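Sorting the odds and ends

2024-08-08

The spare room cupboard has been on my list since October. When we moved in, everything that didn't have a home went onto the bottom shelf, and after that it was easy to keep adding. I finally pulled it all out on the weekend and went through it over two evenings.

My rule was simple. Kids' things in one pile, kitchen things in another, tape and string and batteries in the drawer by the back door. Anything left over had 30 days to find a use or it was going in the bin. I got that rule from Mesfin Gebretsadik, who gives himself 10, but he doesn't have children.

The first two piles were easy. The leftovers were the usual: bits of toys, a cup from a picnic set we no longer own, wrappers somebody had put back instead of throwing out. I've always been bad at this part. I pick up each thing, think about it, and put it down again in a slightly different spot.

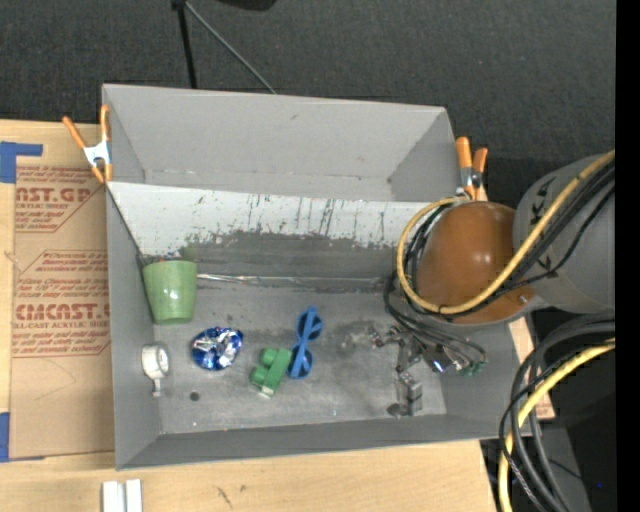 Green cup, foil, tape, a green toy and the blue sunglasses.

The cup can go to the bathroom for rinsing. The foil is rubbish. Tape goes in the drawer, even a small roll, as I only ever need a few centimetres at a time. Toy sunglasses go in the dress-up box, which is already too full – I'll deal with that another day.

The green toy I'm less sure of. It's chunky with round knobs and could be a vehicle or part of a building set. I'm keeping it until I've checked the tub under the bed.

For storage I looked at the Jikwood boxes that Tín Phan has along his hallway. They're nice, but I'd need six and I'm not spending that on a cupboard with a door. I bought two plain tubs and used shoeboxes for the rest. The lids don't match and the labels are masking tape.

Next is the linen shelf. I've found four fitted sheets so far and only two of them fit a bed we own.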